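Tray Service: Tableware and Setting Notes

Gallery page, tableware section. Text by Mirta Daza. Layout by Bohdan Yurchenko.

This page covers the tray service: one carrying tray, the pieces that go on it, and the small items that share the table. It follows the page on stacking bowls and uses the same terms. Pieces are listed by working name. Where a supplier name is known it appears in the notes at the end.

A tray service is judged on three points: how the load sits, how much floor is left between pieces, and whether the rim holds what slides. The color scheme is secondary, although it gets most of the mail. The scheme in this set is blue and orange, with green as the third color. The table is wood and stays bare. We tried a cloth under the tray in November and dropped it. The tray moved with the cloth, and the cloth moved with everything else.

Terms used on this page:

Floor: the flat inside surface of the tray.
Rim: the raised border.
Load: everything standing or lying on the floor at one time.
Lay: the direction in which a utensil is set down.

The tray is rectangular with rounded corners. The rim is raised on all sides and is the part to hold. Rounded corners wipe clean in one pass, which square corners do not. The floor is flat, so a tall glass stands on it without a coaster. A ribbed floor drains better but tips narrow pieces, and we no longer list ribbed trays in this section.

Round pieces use more floor than their diameter suggests. Once a round piece is against the rim, the corner behind it is lost. Place the round piece first, then lay the utensil along the space that remains. A diagonal lay gives the longest clear run on a rectangular floor. A parallel lay looks neater and works with short utensils only.

Tall pieces go toward one end. In the middle they are in the way of the hand that reaches for anything else. Anca Ilie, who sets the tables for these pages, prefers the left end, and the pages have followed her on it.

Small plants are treated as table pieces here. Keep leaves clear of the rim. A plant in a small pot belongs at a corner of the table, where it can be turned or removed without moving the tray.

Pictures
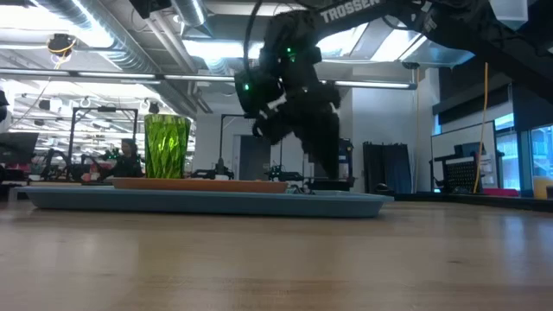
Green glass, upright, over the blue-gray tray. The facets pick up light, and the rim is darker.
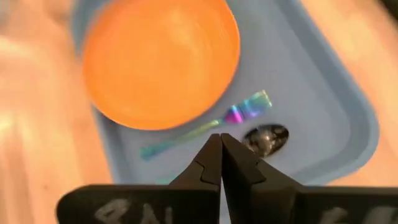
Orange bowl and utensil on the blue tray, diagonal lay. The handle runs from pale teal through magenta and purple.

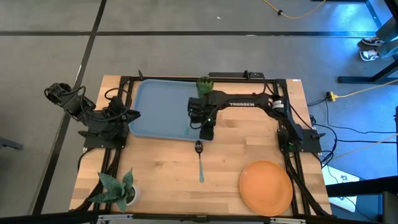 Notes on the pieces

Orange pieces. Orange shows water spots less than the clear pieces do and shows scratches more. Wash by hand with a soft cloth. Do not stack orange on orange without a paper sheet between them. Rostyslav Tkachenko keeps a stack of cut paper rounds for this and will send the template on request.

Rainbow finishes. Readers ask whether the color on a rainbow handle is a coating. It depends on the maker, and we do not test it. Treat all of them as coated: no scouring pads, no bleach, no long soaking. Dry them before they go in the drawer. Under warm bulbs the purple goes brown, so check a handle in daylight before matching it to anything.

Green glassware. Patterned sides are easier to grip than smooth ones. They also hold lime in the low parts of the pattern. Diluted vinegar clears it in two rinses. Store glasses upright. A flared rim should not carry the weight of the glass.

Trays. The current tray replaced the Dudek tray, which was deeper and had cut-out handles. The Dudek was a good tray for carrying and a poor one for setting, as the high sides hid everything under glass height. Zlata Nechyporuk still uses hers for seed pots.

Suppliers. Ballow and Prinness both list trays of this general shape in several colors. Flultell lists glasses only. The Ballow catalog runs to 4000 lines and is not sorted by color. Search it by shape, then filter. Prinness is sorted by color, but the blue-gray and the light blue are on separate pages and are easy to confuse on a screen. Ask for a sample chip if the match matters.

Corrections. The stacking bowls page gave the wrong item number for the small lid. The correct number is 267. The printed sheet has the same error and will be replaced when the current stock runs out.

Page last revised 17 August 2024.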